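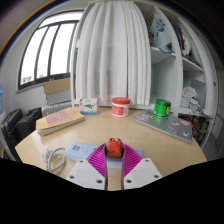 Stustine's toy library has been given until the spring to find a new home, after the owners of the old Parko building on Kirkari Road said the lease won't be renewed. The library lends to 32 families a week at busy times and has 3260 items on its shelves, from ride-on tractors down to bits and pieces no bigger than the small orange-red one with the rounded top. It's the small stuff that worries staff most. Easy to lose in a move, hard to replace.

"We can box up the big things in a weekend," said Raíssa Furtado, who runs the desk. "The little ones all have to be checked against the cards first. Every set. If a piece is missing the whole game stays in the cupboard."

Parko Estates confirmed the building is to be turned into flats. Work is due to start once planning is agreed, and the ground floor has to be clear before then. A spokesman said tenants had been told in writing in November 2022 and that the date could not be moved.

Two places are being looked at. One is the upstairs room at the Kocsis Centre - good size, cheap, but no lift, so no use for pushchairs. The other is the former shoe shop by the bus station, which has a level entrance and a decent store room at the back but would need new heating. Rent there would be over £2695 a year, more than the library pays now.

Natanael Siqueira has been bringing his two daughters since the younger one was a baby. He said he'd be sorry to see it go upstairs anywhere. "Half the people in here have got a buggy and a bag and another child by the hand. They wont do stairs."

Borrowing carries on as normal until Christmas. After that loans will be cut from three weeks to two so that stock can be counted in before teh move. Members with anything overdue are asked to bring it back now - no fines, no questions. Odd pieces found down the sofa also welcome, even if you don't know what game they're from.

A meeting about both sites will be held at the library at 7pm, date to be put up on the door. Non-members can come. Tea provided, bring a mug.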